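Course Handout 3: Measuring Water Use at Home

This site uses cookies to remember your settings. Accept | Manage

These notes go with the third session of the Household Resources course. Read them before you start your meter log. The reading for this week is the chapter on domestic demand in the course pack, plus the Plelberg tables at the back.

1. Direct and indirect use

Direct use is the water that comes through the meter: showers, toilets, laundry, cooking, cleaning, the yard. Indirect use is the water that went into making the things a household buys. This session covers direct use only. Students often mix the two in their reports, and the totals then make no sense.

Direct use is normally given per person per day. To get it, take the difference between two meter readings, divide by the number of days, and divide again by the number of people who slept in the home. Guests who stay overnight count. Guests who come for dinner do not.
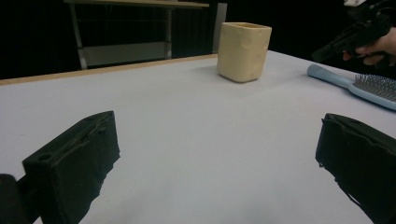

The per-person figure hides a good deal. A home with one person in it usually shows a higher figure than a home with four, even when the habits are the same. Some uses are shared. A floor gets mopped once whether one person walks on it or five. For this reason the Plelberg tables list households by size, and you should compare your own result only with the row that matches.

2. Fixtures and habits

A fixture sets the rate of flow. A habit sets how long the flow lasts. The volume is the rate multiplied by the time. A low-flow showerhead with a long shower can use as much as an old showerhead with a short one.

In the Trostum exercise, one household logged 163 gallons on a single Sunday and had no idea where it went. When the log was broken down by hour, nearly 25 gallons had passed through the meter overnight, with everyone asleep. The cause was a worn toilet flapper. Leaks of this kind are steady and quiet, and they show up in a reading taken late at night and again before anyone gets up.

To check for a leak:
Read the meter at 11 p.m.
Use no water.
Read it again at 6 a.m.
Write down both readings, even if they match.

Turn off ice makers and water softeners first. A softener that runs its cycle overnight will look like a leak.

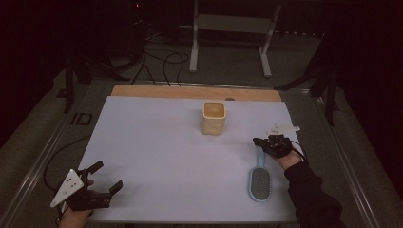
Etwood, November

The readings in the second table of the pack come from the Etwood survey, which covered 225 homes on one supply line. Each home kept a log for a week. Homes with outdoor taps were listed separately, and their outdoor use was low at that time of year. Do not use the Etwood figures to estimate summer demand.

The Paiva data set, which we take up next week, covers the dry season and has the opposite problem. Outdoor use makes up so much of the total that small changes indoors are hard to find.

3. For your log

Record the meter reading at the same hour each day for seven days. Note the unit printed on the meter (gallons or cubic feet) and do not convert until the end. If you miss a day, leave the line blank. Do not fill it in with an average.

If your building has a shared meter, see the alternate assignment in the pack, which uses timed flow from a kitchen tap.

Logs are due at the start of the next session.

Shares: 3 | Comments: 0

Contact | Course pages | Copyright, all rights reserved | Back to top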